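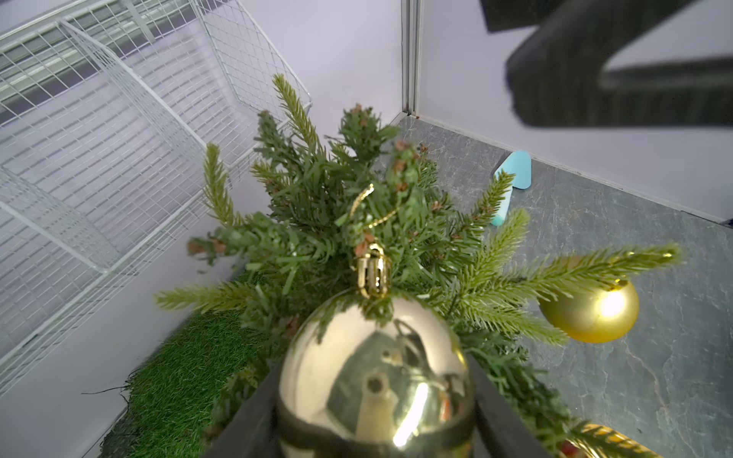
Figure 4. Small artificial Christmas tree with a reflective gold bauble.

Magnus Urquhart
December
3 comments | 19 shares

4.2 Duplicate entries and vote confirmation

The seasonal decorating contest run on the Huvico platform accepted one photo entry per registered account (Figure 4). Votes were cast by phone number, and each number received a one-time code that expired after 200 seconds. Codes entered late were rejected, and the voter had to request a new one. We compared this procedure with the one used by Brorow, where a vote counts as soon as the form is sent and suspect votes are removed at the end of the round.

Late codes were the main source of lost votes on Huvico. Most of these voters did not request a second code. On Brorow no votes were lost at the time of voting, but the standings changed after the cleanup in nearly 19 percent of rounds - in most cases below the prize positions. Entrants who had seen the earlier standings sometimes filed complaints, and these were handled by hand.

Duplicate entries were treated separately. Both platforms compare image hashes, which catches exact copies and misses cropped ones. The Orar filter described in Section 3 was applied to the stored entries from both platforms and flagged further pairs for review. Pairs submitted from the same household were kept, as the contest rules allow them. The effect of the filter on final rankings is reported in Section 5.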